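Tirbridge Bench Tidying Set: README

Version 4
Last edited 7 December 2023

Short name: tirbridge-tidy
Maintained by: Fanasard

This set covers one small household job: putting hand tools away in a tray on a work table and taking them out again. It holds recordings, one line of text for each recording, and a list of the items used. Read the section on the table surface before you use any of the close views.

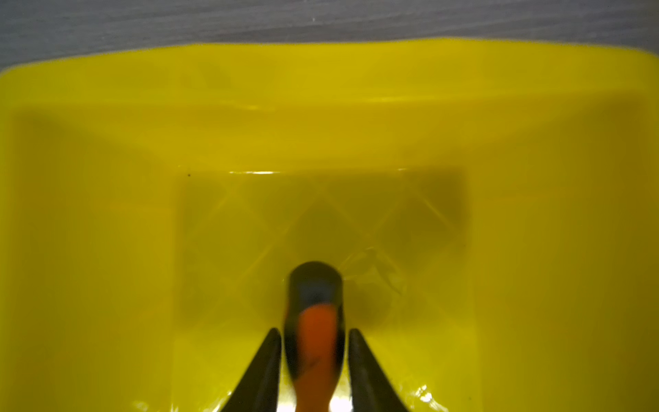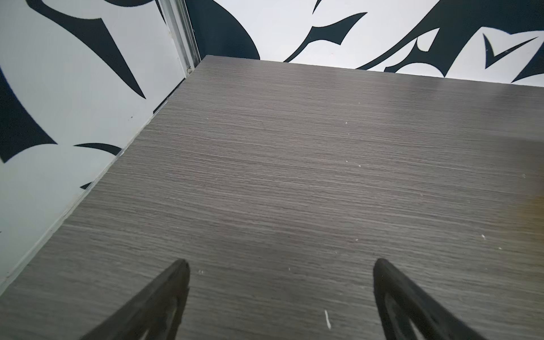
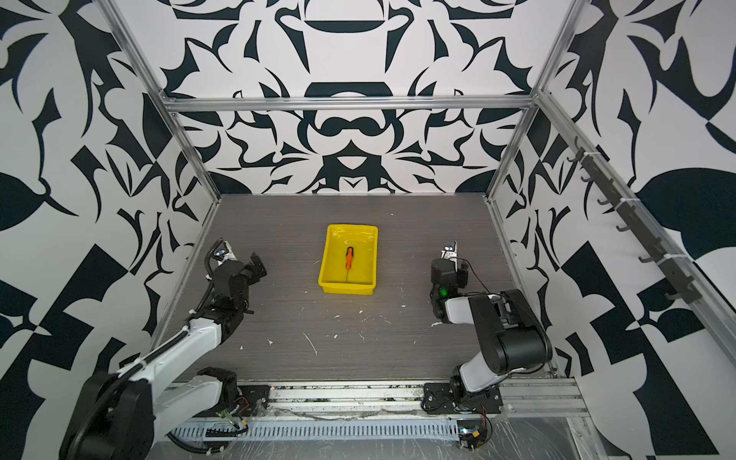 Yellow tray from inside, gray table surface up close, and the whole table with the tray and screwdriver (first, second and third picture).

What is in the set

The set has 78 recordings. Each one covers a single item going into the tray or coming out of it. 60 of them are in the main part and 18 are held back for checking. The two parts do not share any recordings, but they do share items, so the held-back part is not a test of unseen tools.

Every recording has its own folder. The folder holds the views, a text file with the instruction, and a notes file. The notes file may be blank. A blank notes file means there was nothing to add, and it should not be read as missing data.

The tray

The tray is bright yellow plastic with rounded corners. The sides flare out slightly toward the top, and the rim is a broad, glossy lip. The floor has a diamond lattice of thin raised ribs molded into it.

The ribs matter for anyone labeling where an item lies. A round shaft can rest along a rib, across several ribs, or inside one of the diamonds. We label only "in tray" or "not in tray." We tried labels for the angle of the item in version 2 and dropped them in version 3, as two people labeling the same recording often gave different answers.

The floor of the tray comes out darker and greener than the walls in close views, and the rim picks up soft reflections. If you pick out the tray by color, set the range wide enough to take in both the bright lemon yellow of the rim and the olive tone of the floor. A narrow range set on the rim will leave a hole in the middle.

The tools

The item list is in items.txt. The screwdriver in the third picture has an orange and black handle and a thin metal shaft. It is listed as "screwdriver, orange/black." Other items are listed the same way, type first and then handle color. Sizes are not given.

An item counts as put away when all of it is inside the rim and it has been let go. An item with its handle resting up on the rim counts as not put away, even if the rest of it is down in the tray.

The table surface

The table top is gray with a wood-grain look and fine streaks. It was not wiped between recordings, and small white flecks show on it. Please do not label the flecks as items. They are not tracked from one recording to the next, and there is no file that says where they were.

The right side of the table can show a warm brownish glare in close views, as in the second picture. We have left the color as recorded. Anyone who wants to even it out should do so on a copy.

The walls

The walls carry large black-and-white shapes, among them curves, wedges and leaf forms. They are the same panels for the whole set. Some of the shapes are long and pointed and have been mistaken for tools by simple outline methods. A mask for the table top is in masks/table and will remove most of these cases.

Instruction text

Instructions are one sentence each, in plain American English. Examples:

Put the screwdriver in the yellow tray.
Take the screwdriver out of the yellow tray and lay it on the table.

The word is always "tray." Version 1 also used "bin" and "box" for the same object, and these were changed throughout. If your own files still say "bin," you have version 1 and should replace it.

File layout

main/ recordings in the main part
check/ recordings held back
masks/ table and tray masks
items.txt item list
changes.txt list of changes by version

Known problems

Some notes files in the main part use "left" and "right" as seen from the front of the table, and others use them as seen from the back. The views themselves are correct. Go by the views.

The tray mask follows the outer edge of the rim. It should not be used to decide whether an item is fully inside.

Lighting was not measured.

Related sets

The Vilela drawer set uses the same folder layout and can be read with the same script. The Skitville shelf set does not. Its instruction text is kept in one large file for the whole set, and it needs to be split before the two can be used together.

Planned changes

A version with corrected left and right in the notes files is planned for March. Folder names will stay as they are, so scripts written for version 4 should keep working.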